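The Drawer Lady of Fostside

I had been meaning to get over to Fostside ever since a neighbor told me there was a woman there who sorts other people's junk drawers for a living. It took me until May to call her. She picked up on the second ring, said she was up to her elbows in batteries, and could I call back after lunch?

She runs Hovuvwood, a one-woman home organizing business, and she's been at it for 7 years. Before that she worked in the stockroom at Zullwood, the kitchen store, and she says that's where the bug bit her.

"I liked opening the boxes and finding a spot for everything," she told me. "The selling part I was terrible at. Somebody would ask me about a skillet and I'd be looking over their shoulder at a crooked shelf."

I asked what people get wrong, and she laughed so hard she had to put her coffee down. (Very good coffee, by the way, and there was banana bread.)

"They go shopping first! They come home with 300 dollars' worth of bins and then they try to make their stuff fit the bins. I had one client with bins still in the shopping bags, in a closet, behind the mess they were bought for."

Her way is to dump the drawer out on a table, the biggest one in the house, and not buy a thing until the piles have been sitting there for a whole evening. Then she brings in a few small trays and baskets and moves them around until they look right. I told her my table is usually covered in mail. "Then start with the mail," she said, and I felt pretty seen.

Color matters to her more than I expected. She likes a bright basket for anything kids or guests have to find by themselves, and something darker for the stuff that only one person in the house ever touches. Clear is for things that run out.

"If you can see the bottom, you know to go to the store," she said. "I'm picky about it with cotton balls. Cotton balls and tea."

What about lids? She made a face. No lids on anything you use every day, and she won't budge on that one - we went back and forth for a while, because I love a lid.

We talked tables next. She's a fan of light wood, since small things show up on it, and she likes a plant or a lamp somewhere near where she's sorting so it feels less like a chore. 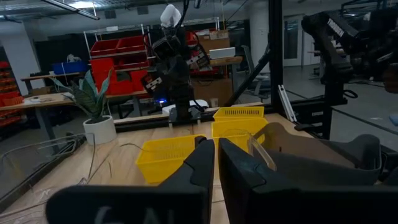
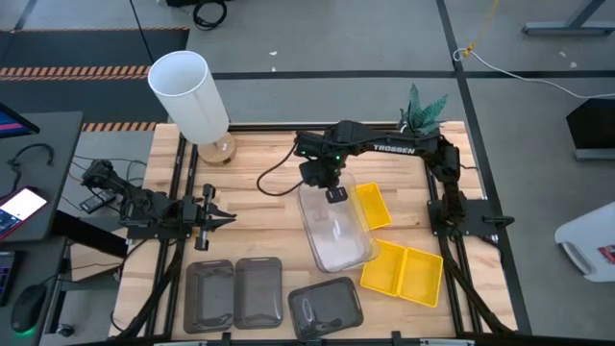
The biggest job she ever took on was the craft room at Hoarau, a fabric and yarn shop that was closing its upstairs. She counted the buttons by the jar and got to 525 jars before she quit counting. It took her 5 days, and she went home with a sack of zippers she still hasn't used.

"So don't think my house is perfect," she said. "I have a zipper problem."

She's taking new clients again from 2nd July, mostly kitchens and home offices. Garages she'll do if you ask nicely and it isn't too hot out. I've put my name down for the hall closet, and she has already told me the lids are going.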